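Sorters and Packers, Mixed Household Goods (three openings)
Keton Reuse, Hiltcombe
Posted 21/04/2026
Part time, four days a week, early shift
$600 a week

We're looking for three people who like handling things. Plates, jigsaw puzzles, rubber ducks, muffin tins, stacking cups, the lid that belongs to the pot you saw two bins ago. If you're the person in your house who can't walk past a messy drawer without straightening it, please keep reading!

Keton Reuse takes in used toys and kitchen goods, sorts them, cleans what needs cleaning, and packs them into boxes that go out to families setting up a new home. The work happens in our building on the Sandoval side of Hiltcombe, two blocks past the water tower. We sent out 1,011 boxes last year and we would love to send out more. The thing holding us back is sorting. Donations come in faster than we can get through them, and a good sorter makes everything after the sorting table go better.

What comes in

Everything arrives mixed. People clear out a kitchen and a playroom on the same afternoon and it all goes into the same box, and we wouldn't ask them to do it any other way. On a normal morning you might open a carton and find mixing bowls, half a tea set, a bag of plastic farm animals, three spatulas, a board game with no board, and a very nice cast iron pan wrapped in a bath towel. (Towels go to textiles. You'll learn to love a donor who wraps things in towels.)

We handle 4,000 pieces in a busy week. Most of them are ordinary and in good shape. A few are wonderful. Every sorter here has a favorite find and will tell you all about it at break whether you asked or not.

What you'll do

You'll open cartons and move the contents into bins in small batches. We keep the batches small on purpose – a few pieces in a big bin are easy to look at properly, and a full bin hides things at the bottom.

You'll pick up each piece and check it. For bowls, cups and plates, that means running a thumb around the rim, turning the piece over, and looking for chips and hairline cracks. For toys, it means checking seams, joints, wheels, battery doors and anything small enough to come off in a toddler's mouth. Soft toys get squeezed. Puzzles get counted, and yes, all the way to the last piece.

You'll decide where it goes. There are five destinations: kitchen, toys, wash, repair and recycle. The decision should be quick for most things. When it isn't, there's a "not sure" shelf next to the lead's table, and using it is perfectly fine. New sorters fill that shelf in their first week and by the third they barely touch it.

In the second half of the shift you'll pack. A kitchen box has a list taped inside the lid, and you work down the list from the shelves: one large bowl, two small ones, a colander, a cutting board and so on. A toy box has an age range instead of a list, and you choose. Packing toy boxes is the part people fight over. You have room for maybe one big thing and a handful of small ones, and you get to think about what would go well together for a kid you'll never meet. Dinosaurs travel with dinosaurs if we have enough of them.

Kitchen and toys really do turn up side by side all day long. A blue bowl and a green and beige dinosaur in one gray bin makes a pretty typical batch for us, and both are easy calls once you've had each in your hands.
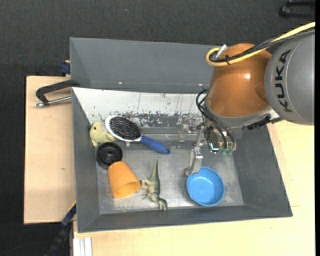 Who we hope to hear from

You don't need warehouse experience. Our current crew includes a former school cook, a retired upholsterer, two people who came to us straight from high school, and someone who spent years pricing china for an auction house. What they share is patience with small things and a decent memory for where they last saw the other half of something.

You'll do well here if you:

Notice details, and keep noticing them at the end of a shift
Can stand for much of the morning (we have stools at every table, and people use them)
Can lift a packed kitchen box to waist height, or are comfortable asking for a hand with it
Are happy to change your mind about a piece when someone points out a crack
Can read a packing list in English. We have Spanish copies of all the lists too
Don't mind a bit of dust

It's a plus, though by no means required, if you know how to repair toys or sharpen knives. Our repair shelf is long and our repair people would greet you like royalty. We'd also be glad of anyone who knows older kitchenware well enough to tell what should never go near a microwave.

The place

The sorting room is one big open space with pale wood work surfaces, and a dark floor that shows every dropped bead – handy, as it happens, when you're looking for a bead. The gray bins have sloping sides, so small pieces slide toward the middle. They've been in use for a long time and the bottoms are scuffed. New ones are on the wish list, well below a better dish sprayer.

Behind the sorting room are the wash station, the shelves, and a packing area of 500 square feet that we took over last fall. Before that, we packed in the hallway. You'll hear people say "back in the hallway" as if it were another country.

There's a break room with a real stove and a refrigerator that mostly works. Bring lunch or share in the soup. Parking is free behind the building, and the Sandoval bus stops across the street. The entrance and restrooms are step free. Two of the sorting tables go up and down, and you can have one just by asking.

Music is on in the packing area and off in the sorting room in the early part of the shift. We tried it the other way around. It did not go well for the puzzles.

Hours, pay and the rest

The shift starts at seven and ends at one, four days a week. You'll get the same four days every week, agreed before you start. We don't do evenings, and the building closes for a week in late December with pay.

Pay is $600 a week from your first week, training included. You'll earn paid sick time and vacation from day one. We give each new hire gloves, an apron and a pair of safety shoes in the right size. If the gloves aren't comfortable, tell us and we'll order another kind – we keep four styles already, thanks to some strong opinions on the crew.

Staff can put aside one item a month from the recycle shelf to take home. The recycle shelf is where chipped mugs end up, so many of us now own a lot of chipped mugs.

How training works

Your first two days are spent next to an experienced sorter, working from the same bin. On day three you'll have your own table with someone close by. We use a sample set called the Irnora box for training. It holds pieces we've set aside over the years as hard calls: a bowl with a crack you can only hear, a toy truck with a wheel that looks firmly attached and is nothing of the kind, two lids that fit the same jar. You'll go through it at the start and again after a month, and the second time is a lot of fun.

Packing comes in week two. You'll make up practice boxes first, then real ones, and your lead will look through the first few before the tape goes on.

How to apply

Send a short note through the form on our website, or drop one in the mailbox by the front door. A resume is welcome but you can skip it. In your note, please tell us:

Which days you can work
Anything you've sorted, fixed, packed, collected or looked after, paid or unpaid
When you could start
Whether you'd like us to set anything up differently for your visit

Everyone we'd like to meet will be invited to a paid trial morning. You'll sort a few bins, pack a box, see the whole building and have coffee with the crew. Wear clothes you can get dusty. There's no separate interview, so bring your questions and ask them while we work.

Trial mornings run through the first half of May, and we hope to have all three people started before the month is out. Every applicant gets a reply, including those we can't take this time. If you'd like to be kept in mind for the fall, add a line saying so and we'll hold on to your note.

If you've applied to us before, please apply again. One of our best packers got in on her third try, and the front desk still has all three of her notes pinned up.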